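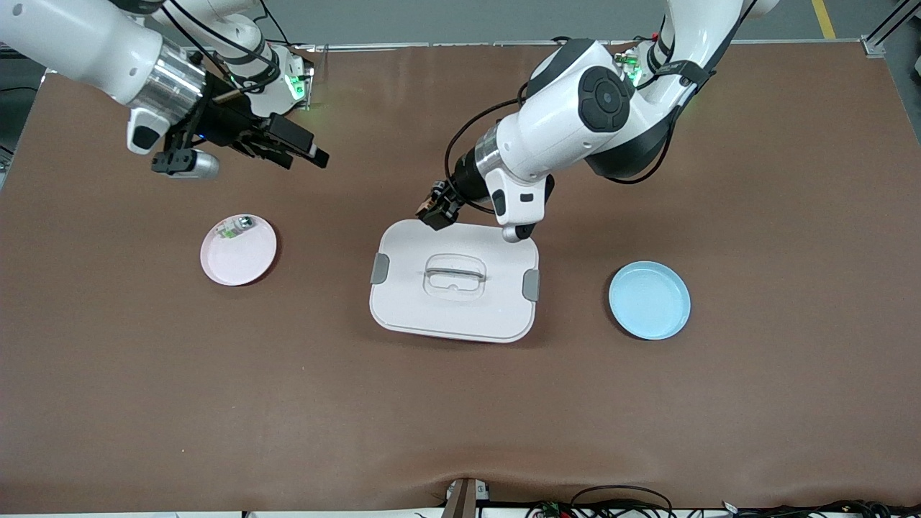
Tue 2 October
By the kitchen table desk

I'd asked for ten minutes on packed lunches and got most of a morning. The woman who runs the lunch table at Hallik has been sorting plates, tubs and lids there since August, and she's got opinions on all of them.

"People buy the box and forget about the lid," she told me, before I'd even found my pen. "Then the lid goes, and what've you got? A bowl."

She keeps 54 tubs on the shelves at Hallik (I didn't check, I took her word for it!) and the rule is that every one is put away with its lid on. Small plates go in a separate stack, pastels together, because she likes the look of it. I asked if that was strictly necessary. "No," she said, and carried on stacking.

What she rates most is a lid with clips at the sides and a handle that sits down into the top. You can put another tub on it without the whole lot sliding about, and you can still get your fingers under when you want to carry it.

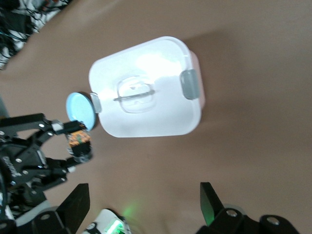 Berrada wasn't having any of this, and put in from the doorway that clips are the first thing to snap, and that a plain push-on lid had lasted six years at home without any bother.

"Six years of soup in your bag," she said.

They've clearly had this one before. I left them to it and went to look at the shelf, where there was a tub of very good shortbread, and when I came back they'd moved on to whether plates should be washed before or after the lids. She says lids first, while the water's clean.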